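Moved to Jovudbridge in March. Have now lived here long enough to have opinions about the launderette, so here is a thread about the launderette.

It's called Drillon. Just Drillon. No "wash", no "dry", no bubbles on the sign. For the first fortnight I thought it was a solicitor's.

There are 4 machines. One is out of order and has been since before the notice saying so was laminated. One is The Big One and is spoken for by people with duvets. That leaves two, for a town.

You'd think this would lead to a queue. It leads to a sort of silent auction, conducted by where you put your bag.

Bag on the floor: just browsing. Bag on the bench: next. Bag on top of the machine while it's still going: you were brought up in a barn, and people will remember it at the post office.

I put my bag on the machine in my first week. I still get the short measure of chips.

The change machine takes your fiver and gives you back a feeling. For coins you have to go next door to Yip, who sell keys, birthday cards and one kind of soup. Yip will give you change if you buy something. I own a lot of birthday cards now.

A wash is 400 pence. It says so on the machine, in pence, as if pounds were a fad. The dryer is extra and is measured in "goes".

How long is a go? Depends who you ask. I've had a go that did a full set of bedding and a go that barely upset a sock.

Then there's the folding table. Folding in public is the real test of character. At home I roll everything into a ball and shut the drawer with my hip. At Drillon I fold like a man being considered for a mortgage.

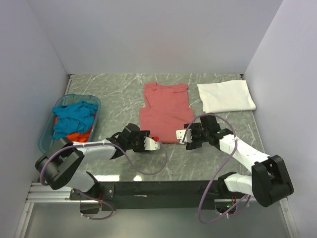
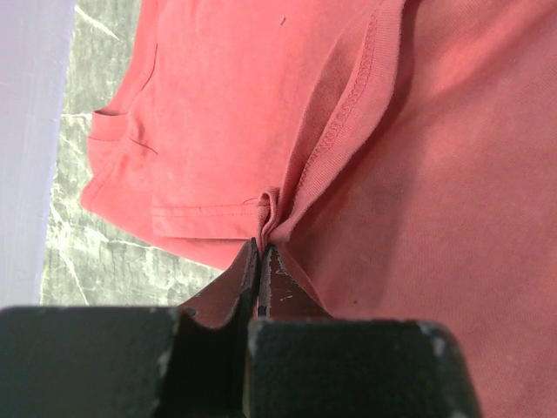

One pink T-shirt, still to be dealt with.

T-shirts are the worst of it. Everyone has a method and everyone's method came from their mum. Sleeves in first, or in half down the middle, or that quick pinching one from the internet that works once and then never again.

Fitted sheets I won't discuss. I take mine home in a heap, under a towel, like something I've run over.

There is also a book-swap shelf. It's 89 copies of the same three thrillers and a manual for a boat. I have read the boat manual. I'd happily talk you through a bilge pump.

The Jovudbridge local group (3,072 members, all furious) had a long row last week over whether you may take a stranger's finished wash out of the drum. Half say five minutes' grace. Half say never, not if the building's on fire.

One person only wanted to know if anyone had seen a grey sock. They were told to start their own thread.

My washing machine is meant to be fixed by a firm called Dana, who have given me a window of "morning or otherwise".

Anyway, I'm on the bench. Bag's on the bench too. The Big One has nine minutes left and there's a woman by the door with a duvet.

She's just moved her bag.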